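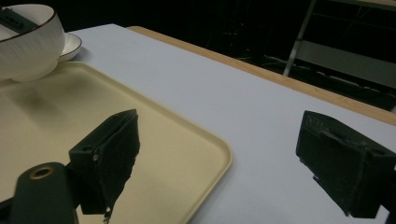

HSV 210 Nonprofit Human Services
Handout 4: Hiring for a Youth Support Line

Read this before the November session. The case is the Stoltstead Youth Line, which answers calls in the evening and added a text service last year.

Terms

Contact: one call or one text conversation, however long it runs.
Responder: paid or unpaid person who answers contacts.
Shift lead: staff member on duty who takes over or advises when a contact involves risk.
Attrition: people who leave between application and the end of their first six months.

The Stoltstead case

In its first year of texting the line handled 1,166 text contacts. It had planned for 510. Calls stayed flat. Text conversations ran longer than calls, and responders could not safely carry more than two at once. The line needed more people between 8 p.m. and midnight, and its old posting did not mention late hours at all.

The old posting drew 300 applications and ended in 12 hires. Many applicants dropped out when they heard the schedule. Work out the hire rate and bring it with you. 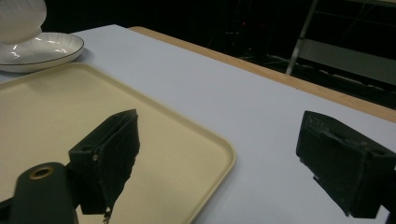

What goes in the posting

State the hours in the first paragraph. State the pay, or say clearly that the role is unpaid. List the training time and whether it is paid. Describe the contacts plainly, including self-harm and abuse. Separate what is required from what can be taught. Active listening can be taught in most cases; being free four evenings a month cannot.

Screening usually has three parts: a written form, a practice conversation and a background check. Ogura County requires the check to clear before training starts, so leave time for it.

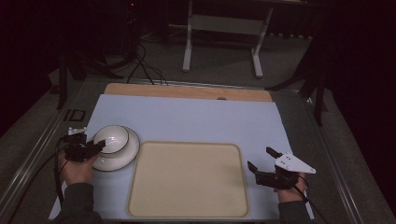

ASSIGNMENT

Rewrite the Stoltstead posting for text responders in one page. Add a short note on which lines you cut and why. Use the Varnia reading for the section on supervision.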